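August 8, 2019. Glue bench, Bretgate

Batch 12 of the hide glue went off again. Wayne blames the water. I blame Wayne, who left the lid up over lunch.
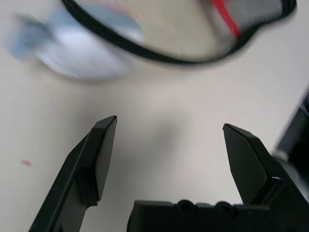

Second pot

Soaked overnight, then held at 78 on the Elville heater. It strings nicely — smells like a wet horse with opinions.

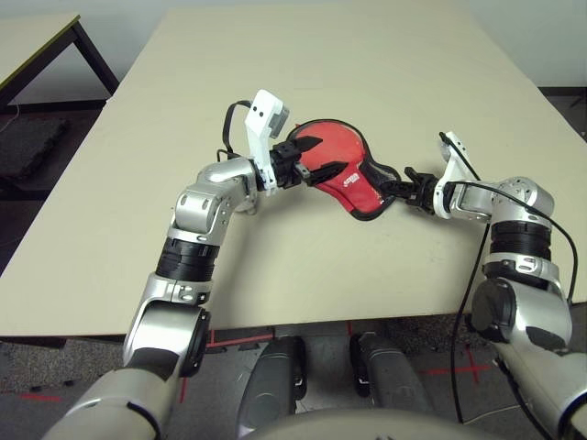
Brushed two maple offcuts and clamped them. Yavuz wants them left alone until morning, so I have only checked twice.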